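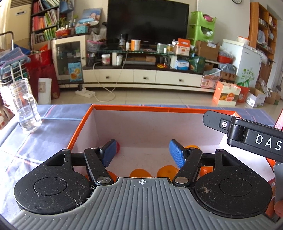
Keeping the parts counter open in Stolley

The repair shop on the main street of Stolley opens at eight in the morning, and by quarter past there is usually somebody at the counter with a dead kettle under one arm. The owner has run the place for most of her working life. She took it over from the man who trained her, kept his name for it, Gavalas, and kept his bench as well.

"People ask me who Gavalas is and I tell them he's retired and fishing," she said. "It would have cost money to change the sign, and everyone knew the sign."

The shop fixes small appliances: toasters, mixers, vacuum cleaners, sewing machines, the odd radio. She stopped doing washing machines when her back gave out. Televisions went before that, when the sets got thin and the boards inside them could no longer be bought one at a time.

We spoke over two mornings in the back room, with breaks whenever the bell went. I asked first about the work that comes in now, compared with when she started.

"More cords than anything," she said. "A cord gets bent in the same spot every day for ten years and it goes. That's a quick job. Vacuums are nearly always a belt or a blockage. I've pulled socks out, I've pulled out a whole birthday card. Sewing machines are my favourite, the old ones, since somebody designed them to come apart."

Sewing machines account for much of the winter trade. A quilting group from up the valley sends theirs down before the cold weather, and she services them in one go. A full clean and oil on an older machine takes her over 3 hours if it has been sitting. She charges a flat rate for it and admits that the rate is too low.

"I put it up once and felt bad about it for a year. My daughter does the books now and she's going to put it up again, so I can blame her."

The hard part of the business is parts. When she was learning the trade, there was a wholesaler in the city, Bridora, with a printed catalogue and a man on the phone who could tell you the right brush set from a description of the noise. Bridora closed its counter and went to online orders, then was sold. She now buys from wherever she can, and she keeps a lot of her own stock from machines that were past saving.

"If someone doesn't want it back, I ask if I can strip it. Most say yes. You keep the switches, the feet, the knobs, the screws if they're odd ones. Knobs especially. You can't buy a knob for anything."

Her records are on paper. Each job gets a card, and each card gets a number that starts again in January. Last year the final card was number 300, which she described as a decent year. The year before that was slower. She had a spell in hospital and the shop was shut for most of the autumn, and the cards stopped at 184.

She thought about closing for good at that point. The building needed a new roof and a phone company had asked about the lease. What changed her mind was a run of customers who had waited for her.

"One fellow had his mother's mixer in the boot of his car the whole time. He'd been driving it around. He said he didn't want to take it to anyone else and he didn't want to forget about it. So I thought, well, I'd better do the mixer."

She has since taken on an apprentice, who works 4 afternoons a week and goes to college for the rest. He came from a warehouse job at Trustley and had never opened a machine before. I asked what she had him do in the first month.

"Take things apart, draw what you see, put them back. No fixing. He was bored stiff with it. But he'd draw a spring the wrong way round and then it wouldn't go back, and he learned to look."

He does most of the vacuums now, and he has talked her into taking card payments. He would also like to move the job cards to a computer. She is less keen on that.

There are jobs she turns down. She won't touch anything with a swollen battery, and she won't repair a heater that has scorched its own casing. She also tells people when a thing isn't worth the money, although they don't always listen.

"I had a woman pay me more than a new toaster costs to fix her toaster. I told her the price twice. She said it was the right colour for her kitchen. Fair enough, it's her toaster."

She plans to keep working until the apprentice has his ticket, and then drop back to mornings. The roof is booked for March.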